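Skurness workshop tips: planner settings for surface prep

1. Split wiping and scraping into seperate skills in Flustgate. One force limit each.

2. Label the hand holding the tool AND the hand resting on the wood. Planner needs both.

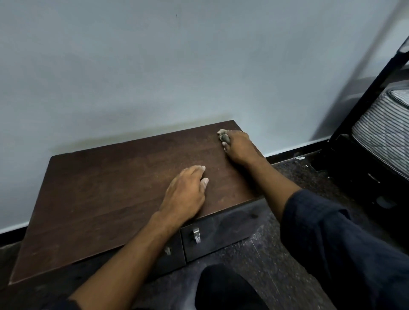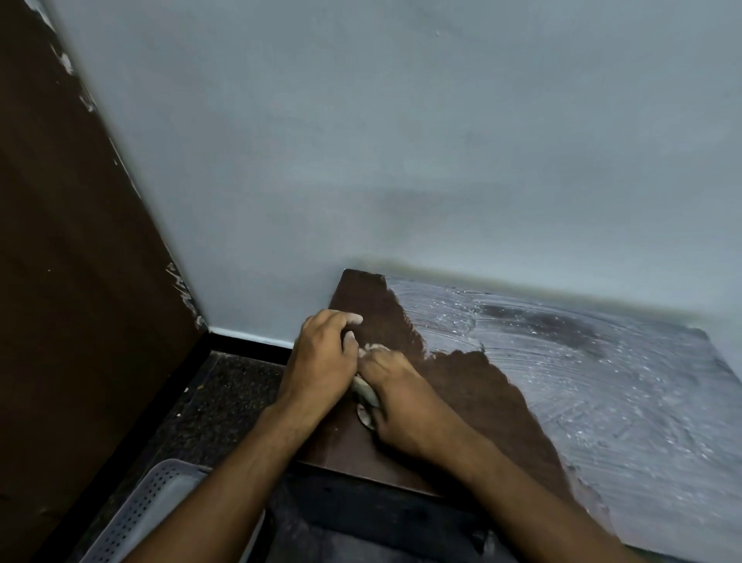 3. Filler mask. Retrain on white over dark brown, ragged edges too. Under 100 labels = junk masks.

4. Replan every 2 strokes. 6 is to slow, drifts off the patch.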